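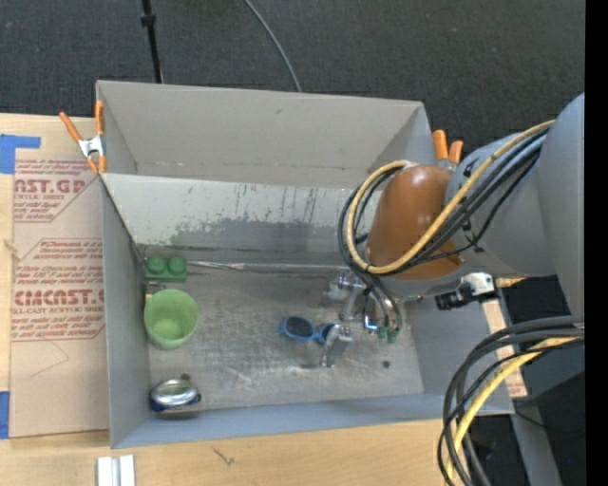 Call for Participants: The Curnow Street Repair and Swap Season

Do you like sorting things? Do you enjoy an old coat with one missing button, or a box of mixed-up puzzle pieces? Then we would love to have you with us this spring in Arboleda!

The Curnow Street Swap is a free neighborhood event where people bring what they no longer need and go home with something they do. Last season 329 households came through the doors, and a good many of them asked how they could get involved. So we're opening up sign-ups early this year, and we're looking for 33 people to join the crew for the whole of March.

You don't need any experience. We have had retired teachers, high school students, a bus driver, a pair of sisters who only wanted to work with yarn (they were wonderful), and plenty of people who had just moved to town and wanted to meet somebody. If you can be friendly before ten in the morning, you'll fit right in.

What you would be doing

Sorting. Donations come in all mixed together, and the sorters split them into clothing, kitchen, books, toys, tools and "what is this?" The last group is the most fun. Sorting happens on weekday evenings from 6 to 8:30.

Mending. If you can sew on a button, patch a knee or glue a chair leg, we want you at the mending tables. We supply thread, needles, patches, wood glue and clamps. Bring your own favorite scissors if you're picky about scissors, and put your name on them.

Greeting. Greeters stand at the door, hand out bags and explain how the swap works. It helps if you speak a second language, and Spanish, Portuguese and Tagalog are especially welcome.

Hauling. Somebody has to move the bookcases! Haulers work in pairs, mostly on Saturday mornings, and should be comfortable lifting 50 pounds with a partner. Closed-toe shoes, please.

Storytelling. New this year – we want to collect short stories about the things people bring in. Where did the waffle iron come from? Who wore those dancing shoes? Storytellers sit with visitors, listen, and write a few lines on a card that travels with the item to its next home. We tried it for one afternoon last year and people stayed for an hour just reading cards.

How much time it takes

We ask for two shifts a week in March, and you pick which ones. A shift is two and a half hours. If you can only do one a week, write to us anyway and tell us so. There is also one training evening at the Plullgate Hall, with soup and bread, where you'll try out each job and then tell us which one you liked best.

What you get

This is unpaid, but we do try to look after people. Every shift comes with coffee, tea and a hot snack. Crew members get first pick at the swap on opening day, a half hour before the doors open. Bus fare is covered for anyone who needs it – just hand us your receipt. Students can have their service hours signed, and we're happy to write a reference for anyone who finishes the month.

Who can join

Anyone 16 or older. If you're under 18 we need a signed form from a parent or guardian. The building is step-free, there is an accessible restroom on the ground floor, and most of the jobs can be done sitting down. If you need something set up differently, tell us when you sign up and we'll sort it out with you ahead of time.

Families with younger kids often ask about this, so: children are very welcome at the swap itself, but we can't have them in the sorting room.

How to sign up

Pick up a form at the Turon Branch Library, front desk, or at the Plullgate Hall office. It's one page. Tell us your name, the best way to reach you, which evenings you're free and which job sounds good. You can put down "anything," and lots of people do.

Please return your form to either place by the last Friday in February. We'll call or write to everyone, and if we run out of spots we'll keep a list for the fall season.

Still not sure? Come to the open evening at the hall, have a bowl of soup and meet some of last year's crew. They love to talk about it.

Posted January 12, 2019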